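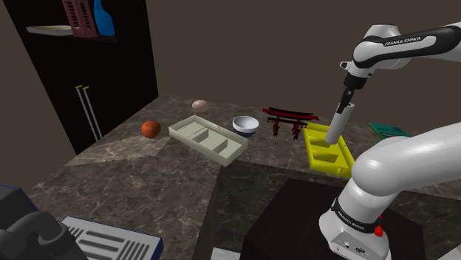 발표자 노트: 조작 로봇 시뮬레이션 평가의 운영 기준

슬라이드 1. 인사와 발표 범위

안녕하십니까. 본 발표에서는 Lultari 과제에서 적용하고 있는 조작 로봇 시뮬레이션 평가 기준을 말씀드리겠습니다. 기준서는 지난 10월에 내부 검토를 마쳤으며, 오늘 배포해 드린 자료는 2023-12-24 개정본입니다. 이전 판을 가지고 계신 분께서는 폐기하여 주시기 바랍니다.
발표 범위는 장면 구성, 파지와 배치의 판정, 기록 보존, 실기 이관의 네 부분입니다. 학습 알고리즘의 성능 비교는 다루지 않습니다. 관련 질문은 질의응답 시간에 담당 부서로 안내해 드리겠습니다.
(배포 자료의 쪽 번호와 슬라이드 번호가 다르므로 이 시점에서 한 번 안내할 것)

슬라이드 2. 기준을 마련한 배경

Tamari와 Rokville 두 기관은 같은 작업을 평가하면서도 성공의 정의를 서로 다르게 두고 있었습니다. 한쪽은 물체가 트레이에 닿으면 성공으로 보았고, 다른 쪽은 그리퍼가 물러난 뒤 물체가 칸 안에 머물러야 성공으로 보았습니다. 두 기관의 성공률을 한 표에 나란히 싣는 것은 적절하지 않다는 의견이 검토 과정에서 제기되었고, 이에 따라 공통 기준을 문서로 정하게 되었습니다.
공통 기준은 기존 결과에 소급하여 적용하지 않습니다. 과거 결과를 인용할 때에는 당시 적용한 판정 방식을 각주로 밝혀야 합니다.

슬라이드 3. 장면 구성에 관한 원칙

첫 화면의 장면을 다시 참고해 주십시오. 팔은 Franka Emika이며, 그리퍼가 흰색 원통을 비스듬히 잡고 노란색 칸막이 트레이 위에 있습니다. 조리대에는 그릇, 연한 회녹색 칸막이 트레이, 도리이 모형과 같이 작업과 직접 관련되지 않는 물체가 함께 놓여 있습니다. 기준서에서는 이러한 물체를 방해 물체로 분류합니다.
방해 물체에 관한 규정은 다음과 같습니다.
방해 물체의 목록과 초기 자세는 장면 파일에 명시한다.
목표 용기와 형태가 유사한 용기를 두는 경우에는 그 사실을 평가표에 별도로 표기한다.
방해 물체를 임의로 제거한 장면의 결과는 본 평가에 합산하지 않는다.
둘째 항목은 현장에서 자주 누락됩니다. 이 장면과 같이 칸막이 트레이가 두 개 있는 경우, 작업 지시문에 색상 또는 위치를 적어 목표 용기를 특정하여야 합니다. “트레이에 놓으시오”라는 지시문만으로는 판정자가 오배치를 가려낼 수 없습니다.
(여기서 잠시 멈추고 장면 구성에 관한 질문을 받을 것)

슬라이드 4. 평가 회차와 난수 관리

본 평가는 작업별로 500회를 수행합니다. 예비 평가는 200회이며, 예비 평가의 결과는 본 평가에 포함하지 않습니다. 난수 초깃값은 평가 시작 전에 확정하여 등록하고, 시작 이후에는 변경할 수 없습니다.
시뮬레이터의 비정상 종료로 결과가 남지 않은 회차는 같은 초깃값으로 다시 수행합니다. 재수행은 회차당 2회까지 허용하며, 그 이후에도 결과를 얻지 못하면 실패로 처리합니다. 정책의 출력이 원인이 되어 종료된 회차는 재수행 대상이 아닙니다.

슬라이드 5. 파지와 배치의 판정

판정은 파지, 이송, 배치의 세 단계로 나누어 기록합니다. 단계별 기록을 두는 목적은 실패 원인을 사후에 확인할 수 있도록 하는 데 있습니다.
파지 단계에서는 두 손가락이 모두 물체와 접촉하고 물체가 지지면에서 떨어져 있어야 합니다. 이송 단계에서는 팔 또는 파지한 물체가 방해 물체와 접촉하였는지를 기록합니다. 접촉이 있었더라도 방해 물체가 허용 범위 안에 남아 있으면 작업은 계속 진행하되, 접촉 횟수는 결과표에 남깁니다.
배치 단계의 판정은 그리퍼가 물체를 놓고 물러난 뒤에 실시합니다. 물체가 용기 위에 떠 있는 상태, 칸막이에 걸쳐 있는 상태는 모두 배치 완료로 보지 않습니다. 정지 화면 한 장만을 근거로 성공을 보고하는 것도 인정하지 않으며, 전체 궤적과 접촉 기록을 함께 제출하여야 합니다.
원통형 물체는 놓인 뒤 구를 수 있으므로 정지 여부의 확인 시간을 작업 정의서에 미리 적어 두시기 바랍니다.

슬라이드 6. 기록과 보존

제출 자료에는 장면 파일, 초깃값 목록, 관절 궤적, 접촉 기록, 판정 결과가 포함됩니다. 영상은 보조 자료로 취급합니다. 시뮬레이션에서 얻은 화면을 대외 자료에 사용할 때에는 시뮬레이션 화면임을 명기하여야 합니다. 이 규정은 발표 자료와 보도 자료에 동일하게 적용됩니다.
Mbeki 저장소에는 현재 547건의 장면 파일이 등록되어 있습니다. 등록된 파일을 수정하고자 할 때에는 기존 파일을 덮어쓰지 말고 새 판으로 등록하여 주십시오. 물체의 질량이나 마찰 계수만 변경한 경우에도 새 판으로 간주합니다.

슬라이드 7. 실기 이관 시 유의 사항

시뮬레이션 평가를 통과하였다는 사실이 실기 운용의 안전을 보증하지는 않습니다. 실기로 이관할 때에는 해당 설비의 위험성 평가를 별도로 실시하고, 비상정지 장치의 작동을 작업 시작 전에 확인하여야 합니다. 최초 구동은 제한된 속도로 진행하며, 작업 영역 안에 사람이 없는 상태에서 시작합니다.
장면의 가구와 받침대 치수가 실제 설비와 다를 경우에는 도달 범위와 충돌 여부를 다시 검토하시기 바랍니다. 선반이나 수납장이 팔 가까이에 있는 배치에서는 팔꿈치 쪽 여유 공간도 점검 항목에 포함합니다.

슬라이드 8. 예외 승인과 문의

기준을 그대로 적용하기 어려운 작업은 평가 시작 전에 예외 승인을 신청할 수 있습니다. 신청서에는 적용이 어려운 조항, 대체 판정 방식, 결과 비교에 미치는 영향을 기재합니다. 평가가 끝난 뒤 제출된 신청은 접수하지 않습니다.
서식은 배포 자료의 부록에 수록되어 있습니다. 질의응답에서는 조항 번호를 먼저 말씀해 주시면 답변에 도움이 되겠습니다.
(시간이 부족할 경우 슬라이드 6의 저장소 설명을 줄이고, 슬라이드 7은 생략하지 말 것)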